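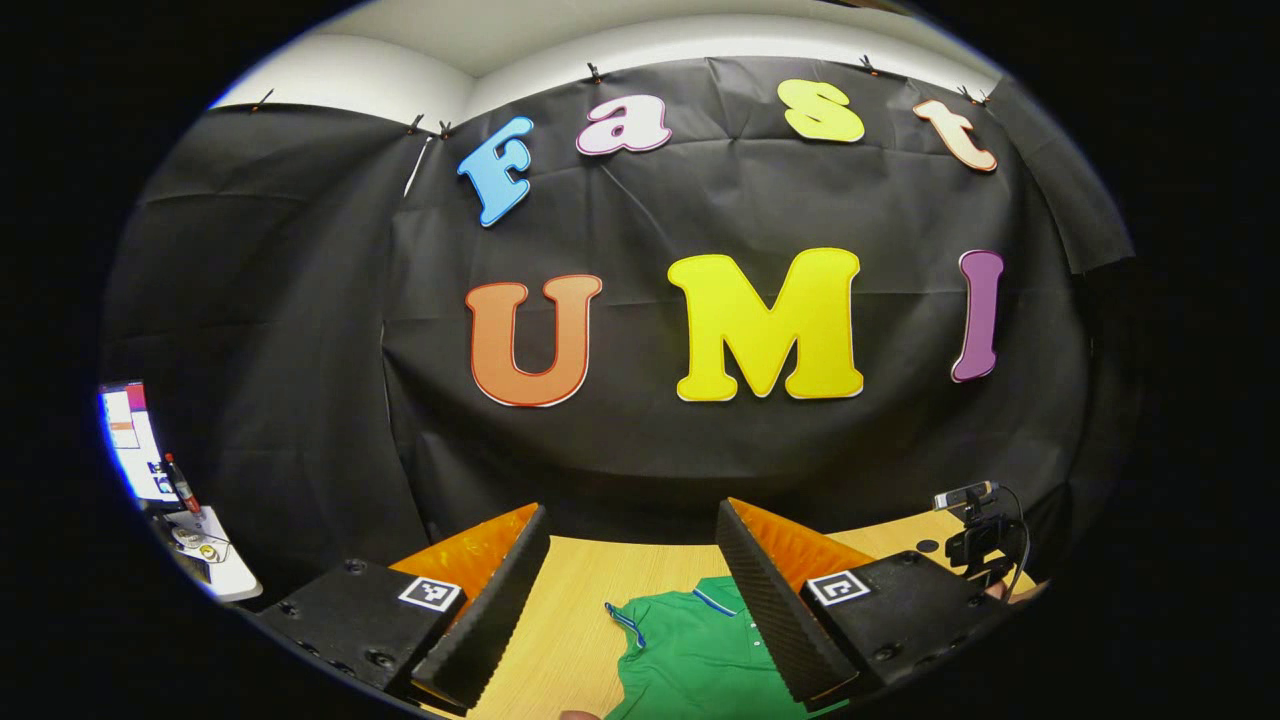 Back in May I told you all I was going to slow down this year, and then I signed up for the Povoston reading weekend, took over the choir's music library and agreed to knit a blanket for my niece. So much for that. But I did manage one thing on my list, and a few of you have been writing to ask how it went, so this month's catch-up is mostly about the typing.

If you're new: I am 58 and I have typed with two fingers and one thumb my whole life. I wrote a thesis that way. I wrote eight years of this newsletter that way! My sister Leonora Ocampo (she kept Mom's last name, I didn't, long story) learned on an old manual machine in high school and she can hold a conversation with you, looking right at you, while her hands go on without her. I've been jealous of that since I was 15.

So in the spring I sat down and took a test, and I came in at 31 words a minute with a lot of mistakes. I figured I'd learn to do it properly and be flying along by the Fourth of July.

Well, no. The first month was awful. I went down to about a third of my old speed, and I'd get so mad at the letter B that I had to go walk the dog. Every email took forever. I sent my boss a message that said "Thabks, sounds goof" and left it that way out of pure tiredness. The teacher at the Umali Street library (it's a free class, eight sessions, you just show up) told us to stop looking at the clock and go slow enough to get every letter right. I did not want to hear that. I wanted drills and a stopwatch.

I came around to it sometime in week five. There's a passage in the workbook about a man named Gilon who keeps bees, and we must have typed that thing 81 times. I could recite it to you now, smoker and veil and all. One evening I got to the bottom of the page and saw I hadn't looked down since the second line. I called Leonora right then and she said "good, now do it with the TV on," and that's about as much praise as you get from her.

Some things that helped me, for those of you thinking about it:

Ten minutes in the morning before I opened my mail. I tried half an hour at night and just practiced being sleepy.

A dish towel over my hands. It looks silly, and my husband has remarks, but you can't peek.

Fixing the chair. I'd been sitting too low for years, and my wrists were bent up like I was begging for a biscuit. I put a cushion on it and my shoulder quit aching in a week or so.

Typing real stuff. Once I knew where the letters were I dropped the workbook and copied out recipes and Mom's old letters. I got through 283 recipe cards that way, all of them in one file now, and I can finally read her plum cake without a magnifying glass. (It's a half cup of butter. I've been using a whole cup since she passed. We liked it fine.)

My number as of last night is 54. Leonora is up in the nineties somewhere and I'm never going to catch her, but I do think 60 is in reach by spring. Numbers and symbols are still a mess. I have to look for the ampersand every single time, and I've started writing "and" just to get around it.

A couple of you asked about fancy keyboards. I don't have one! Leonora swears by her Stuniter, and it does feel nice, kind of springy, but I tried it for a weekend and my scores were the same as on the cheap one that came with the computer. Borrow before you buy is all I'd say.

The next library class starts after New Year's and there's a sign-up sheet at the front desk. They'd like more beginners, so don't be shy about being slow. I'll be in the back row for the second level.

Oh, and the blanket is roughly 1000 stitches along, so it's currently a scarf for a very small person. More on that next time, along with the plum cake, if I can get decent plums – the last bag was like wood.

November 2025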